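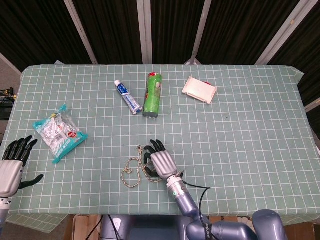 The robot's hands at the club's practice table, with cord, toothpaste and a soap dish to sort out.

2 February 2022

It has been a busy winter for the robotics club at Zabala, where 14 students have been meeting after lessons since December to teach a two-handed robot to tidy a table of everyday bits and pieces. Inmaculada Palacios, who runs the club, is very proud of them all — and rather fond of the robot too, she admits. "The cord is the one they argue over," she said. Unai Arroyo and his team will show their work to families at the Kevitz open evening, and there are 30 seats, so do please book early with the school office.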